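2 min read

Thread on what our student robotics club got done this term. Most of it was data collection, so adjust your expectations.

The project is called Niltero. The goal is an arm that can pick up ordinary cleaning tools by the handle and hold on to them. We started in October with 11 members, and only two of us had touched a robot arm before.

We set a target of 1,000 recorded grasps by the end of the term. We finished with 1,146. Counting the ones we threw out, we ran 2,257.

Most of the thrown-out ones were my fault. I had the wrist camera saving at the wrong rate for the first two weeks and didn't check.
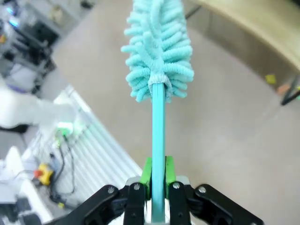

Thongdee

The teal brush gave us the most trouble. The head is wide and soft and the handle is a thin straight rod, so the gripper has to close on the rod and leave the bristles alone. Early versions of our code kept going for the head.

The green finger pads are our second set. The first set was too smooth and long handles rotated in the grip. We changed the shape and the material at the same time, so I can't tell you which one fixed it.

If you're doing this at your own school: label your runs the same day. We left a batch for a week and had to watch every clip again.

Also agree on what counts as a good grasp before you start. We settled on lifted, held for five seconds, and put down without dropping. Before that, everyone was scoring their own way.

Next term we want to try handing the tool to a person. Pad files and the labeling sheet will go up on the club page once I clean them up.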